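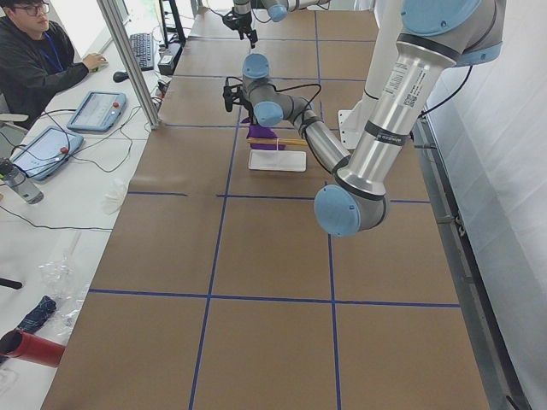 Janelle Panganiban
September

We compared two ways of setting up demonstrations for the Cluserard policy. Same 100 demos each, same objects. One set placed things freely, the other worked through the taped squares in order.

Free placement: 13 of 23 test picks. By square: 16 of 23.

Most of the gap came from the far squares — people hardly ever put things there when left to choose.

It's a small test on one table. Raluca Cozma is rerunning it with new starting positions before we write it up.

Contact: Janelle Panganiban, Provton | Back to top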